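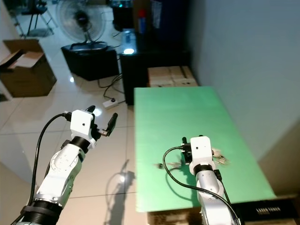 左臂夹爪在没有收到指令的情况下合拢，原因查清了吗？

原因已经查到，是腕部外露电缆在反复弯折后接触不良，夹爪控制器短暂掉电，重新上电时执行了默认的回零动作，回零的方向恰好是合拢。机械部分没有损坏，也没有人受伤。软件上的处理已经完成，电缆的永久性改动还在进行。

Lurnalau 项目中期进展报告（八月）
提交给：Skasby 基金，Niamh Daly
编写：Gholamreza Rezaei

一、本期概况

本期原计划完成小件混杂废料的双臂分拣试验，并开始录制用于训练的示教数据。试验做到第129次时，左臂夹爪出现一次意外合拢，我们当即停止了全部双臂运行。停机后翻查日志，发现此前还有一次同类情况，当时夹爪周围没有物体，操作人员没有注意到。两次事件按同一故障处理。

受此影响，示教数据录制推迟两周。预算没有超支，更换电缆和接头的费用从备件一项支出。人员没有变动：Kai-wen Ng 负责控制和日志，Roswitha Plattner 负责机械部分和现场安全，Marisol Strickland 负责试验件的准备和数据标注。

二、事件经过

事件发生在上午十点刚过。当时进行的是单臂取放，右臂工作，左臂停在台面外侧的等待位置。Roswitha 正准备走到台子左侧，整理散落的试验件。她还没有进入夹爪的活动范围，夹爪就合上了，随后重新张开。她按下急停，两条手臂的驱动断电。

按照当时的操作规程，一条手臂处于等待位置时，人可以从那一侧靠近台面。规程默认等待中的手臂不会动作，这个前提有漏洞：手臂的关节在等待时是锁住的，夹爪却一直带电，而且不受关节锁定的约束。写规程时我们只考虑了手臂本身的移动，没有单独考虑夹爪。这一条由我审核，责任在我。

事件记录当天下午发给了场地提供方 Nic Aodha，夹爪的供应商 Dalero 次日收到了日志副本和我们的检查请求。

三、原因分析

最初我们怀疑是控制程序发出了错误指令。Kai-wen 把两次事件前后的指令记录逐条核对，没有找到任何合拢指令。接着检查通信，发现两次事件都伴随夹爪控制器的短暂离线，离线结束后控制器报告“初始化完成”。控制器在初始化过程中会自动回零，先合拢到底，再张开到设定开度。这个动作写在控制器内部，上位程序既不会下发，也不会被询问。

离线的原因在电缆。夹爪的供电和通信线从腕部侧面引出，绕一个弯再沿手臂往下走。线留得比较长，为的是腕部转动时不会拉紧，但弯折集中在靠近接头的一小段。Roswitha 把左臂电缆拆下来，一边弯曲一边测量通断，在接头后面找到了时断时续的位置，外皮看不出破损。右臂电缆用同样的方法测过，没有发现断点。右臂的走线方式相同，我们认为它早晚也会出问题，因此一并列入更换。

左臂电缆先坏，可能与试验安排有关。前期的抓取任务大多由左臂完成，腕部旋转次数多于右臂。这一点只是推测，日志里没有保存足够的关节角度数据来证实。

四、已经完成的处理

控制器的上电自动回零已经关闭。现在控制器重新上电后保持静止，等待操作人员在界面上确认，确认之前夹爪不响应任何命令。Dalero 提供了参数说明，改动由 Kai-wen 完成，并在台架上反复断电验证过。

夹爪控制器离线现在会触发整机停机。以前离线只在日志里留一条警告，程序继续运行，第一次事件就是这样漏掉的。

左臂换上了备用电缆，接头处加了固定夹，弯折的位置往手臂方向移开。这是临时办法。永久方案是换用耐弯折的电缆，并在腕部加一个导向件，图纸已经完成，零件还没有到。

操作规程也作了修改。人进入任何一侧的伸手范围之前，必须切断两条手臂和两个夹爪的电源，等待位置不再算作安全状态。新规程贴在操作位旁边，组内每个人都签过字。

五、恢复试验的情况

处理完成后，我们先让手臂空载运行，腕部按试验中最大的角度来回转动，没有再出现离线。随后恢复带件试验，先用小金属件，揉皱的轻薄碎料暂时放在后面。金属件位置稳定，出问题时容易判断是夹爪的原因还是物体自己移动了。

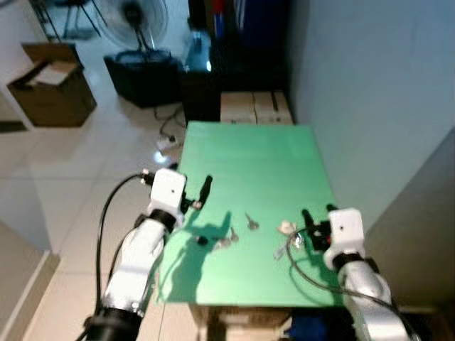 恢复后的第一组共20次抓取，由两条手臂交替完成，夹爪控制器全程在线，没有触发停机。失败的抓取都属于定位问题：细小的金属件平躺在台面上，夹爪手指需要压得很低才能夹住，下压不够就会从边缘滑开，下压过多则会碰到台面并触发力保护。这个问题在停机前就存在，与电缆故障无关，我们放在下期处理。

另外有一件事需要说明。手臂和夹爪的影子会落在绿色台面上，影子边缘有时被识别程序当成深色小件，手臂随后去抓一个不存在的东西。停机期间 Marisol 重新标注了一批图像，把影子单独标为一类。重新训练后误识别有所减少，但没有消除。我们打算调整灯的位置，先看效果再决定要不要继续改程序。

碎料的抓取本期没有新的结果。这类材料会被夹爪带起一部分，其余留在台面上，算成功还是算失败，目前各人标注的标准不一致。Marisol 正在写一份统一的判定说明，写好后会把旧数据重新过一遍。

六、尚未解决的问题

耐弯折电缆和导向件没有装上之前，我们不进行双臂同时运行，只做单臂或交替运行。这会拖慢示教数据的录制，推迟的两周已经把这一点算在内。如果零件到货再晚，录制计划还要往后移，届时我会单独写信说明。

电缆寿命没有可靠的数据。Dalero 给出的是标准走线条件下的说明，与我们的弯折半径不同，不能直接套用。我们准备从现在起记录腕部的累计转动量，每次更换电缆时与通断测试结果对照。在有足够记录之前，电缆按固定周期检查，由 Roswitha 在每周开始试验前测一次。

试验台周围的地面也需要整理。电源线和插线板目前直接放在地上，人员要绕着走，发生紧急情况时会影响撤离。Nic Aodha 已同意我们沿墙加装线槽，材料由我们承担，费用不大，可以从现有的场地费用中支出。地上的纸箱在加装线槽时一并移走。

七、下期计划

安装新电缆和导向件，完成空载测试后恢复双臂同时运行。恢复之前，由 Roswitha 和 Kai-wen 分别检查一遍停机功能，两人都签字后才能通电。

完成小金属件的定位改进，重点是下压高度的控制。完成灯光调整和影子误识别的复测。统一碎料抓取的判定标准，然后开始示教数据录制。

八、请基金方确认的事项

请确认示教数据的交付日期可以顺延两周。请确认备件一项的余额可以用于购买第二套导向件，供右臂使用。原预算中这一项只写了电缆，没有写导向件，金额在该项范围之内，但用途有变化。

事件记录、两次离线前后的日志以及修改后的操作规程随本报告一并提交。Niamh 上次来信问到是否需要外部人员做安全检查，我们的意见是在双臂恢复运行之前做一次比较合适，人选可以由 Skasby 指定，试验时间由我们配合安排。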